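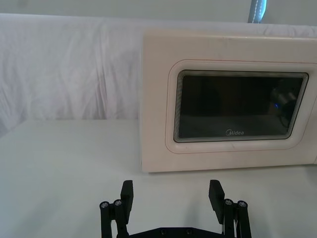 Supper Swap is back for May, and we could not be happier about it!

If you missed the last round, you cook one big batch of something at home, bring it to the Holloway Street hall in single portions, and leave with the same number of meals made by your neighbors. Last time 300 portions changed hands in one evening, and the Treten Road folks brought a black bean chili that people are still asking about (recipe on the back page, finally).

Doors open at 9 in the morning and we wrap up at 11. Come early if you want soup, it always goes first. Labels matter a lot, so please write the name of the dish, the date you cooked it, and anything a person might be allergic to. Masking tape and a marker work great.

New this time is a table just for lunches, the small stuff you can heat up at work in a couple of minutes. Rice bowls, mac and cheese, stuffed peppers, leftover curry, all welcome! We'd love more meatless dishes too.

Bamlow Market is giving us 600 lidded containers, free to anyone who signs up ahead. Pick yours up at their front counter, and bring a cooler bag on the day if you have one.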